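Home Shop Backdrops Letters Care Contact

Pornimen Tabletop Letter Backdrop
April 2019 – by Ebbe Lundgren

Black cloth, soft cut-out letters, and whatever you feel like spelling.

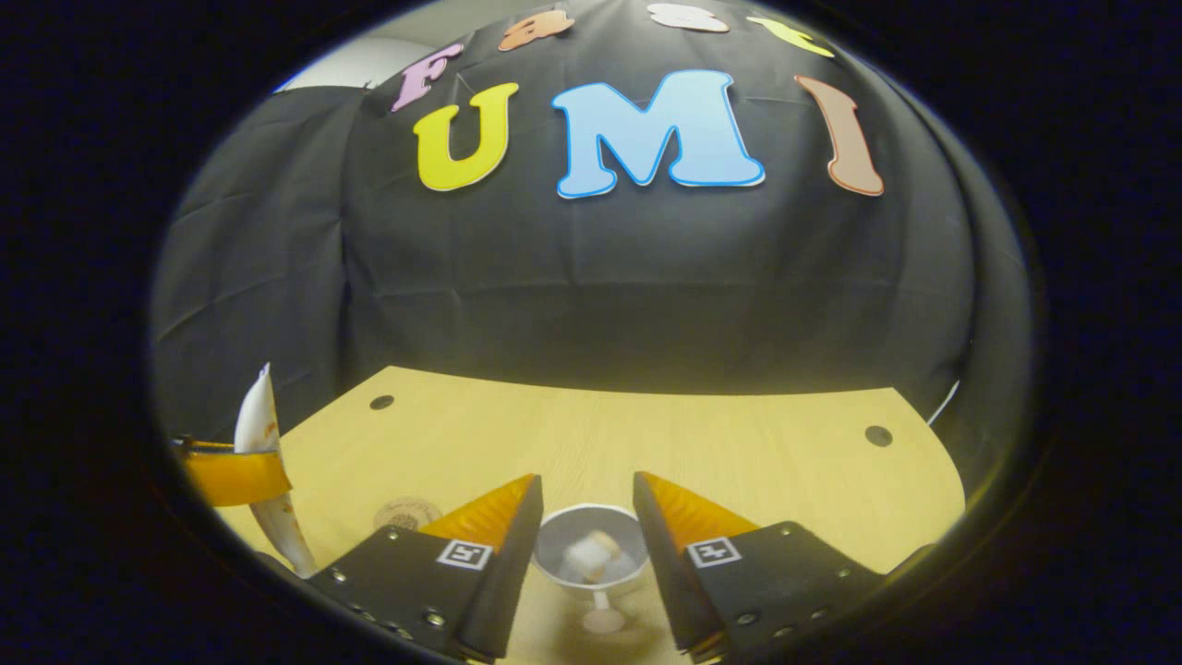 Can I change the words after the backdrop is up?
Every letter lifts off on its own and goes back on wherever you like, so you can respell the whole thing without taking the cloth off the frame.

I've been making table signs for school fairs, open houses and craft stalls for a good while now, and the Pornimen is the one I keep coming back to. It is a simple thing when you get down to it: a piece of black fabric, a rounded frame to hang it over, and a bag of letters. But pale colors on black look so good! Pink, orange, white, soft yellow, light blue – they all come forward, and you can put them next to each other in any order without stopping to think whether they match.

The cloth

We use a black fabric with no shine to it, cut generously so it falls in folds over the frame and down to the table. Some people like to pull it tight and pin it at the back. I prefer it loose, with the creases running down the sides, and I leave mine that way at home. If you want it smoother, hang it up overnight in a steamy bathroom or go over the back with a cool iron. Please don't iron it with letters attached (I have done this, and I now own a very flat R).

The fabric comes from Baldursdóttir, a small mill we have bought from since we started. They changed the weave slightly last year and the new one grips the letters better. If you have one of our older cloths, the current letters still work on it, but press them on a bit harder at the edges.

The letters

There are two sizes. The small ones are for a top line, a name or a short word, and the large ones are for whatever you want people to read from across the room. Each letter has a thin lighter edge around its shape, and I would never go back to letters without it. It makes such a difference against dark cloth, especially with the browns and tans, which used to sink into the background.

You get upper and lower case in the small size and capitals only in the large. We did try large lowercase letters and the g and y hung down into everything. A starter bag holds 34 pieces, which will get you through most short names and greetings, and the extra vowel bag is the one people order a week later. Maybe order it the first time!

A word on spacing. The frame is rounded, so a long line will bend away at both ends. With small letters I rather like the look, a sort of rainbow curve. With the large ones, keep to three or four and put the widest in the middle. M and W are happiest there. A narrow letter such as I can sit out toward the side, though it will lean with the cloth.

Setting it up

Put the frame at the back of the table first and drape the cloth over it, then shift the fabric until the front hem just touches the tabletop. Start with the middle letter of your big word and work outward. The small line goes on last. Leave yourself a little black above it, as the top of the curve tips backward and letters placed too high get lost when you stand close.

It works on any ordinary table. I think it looks best on light wood, where you get a nice clean line between the two, but I've used it on a folding table with a paper cover and nobody complained.

Cleaning and storing

Lint roller for the cloth. The letters can be wiped with a barely damp sponge and left flat to dry. Keep them in the bag with the card between the layers, or the colors can rub. Fold the cloth in thirds and change the fold now and then.

What's in the box

Black cloth, rounded frame in two pieces, starter bag of letters, storage bag with card, and a spare strip of fabric for patching or testing.

Returns are open for 30 days and the letters can have been used, we don't mind.

The Zodarora set, with the same letters in darker colors for a cream cloth, is planned for May. The old Zornus frame fits both cloths, so if you already have one of those, write to me before ordering and I'll leave the frame out and take it off the price.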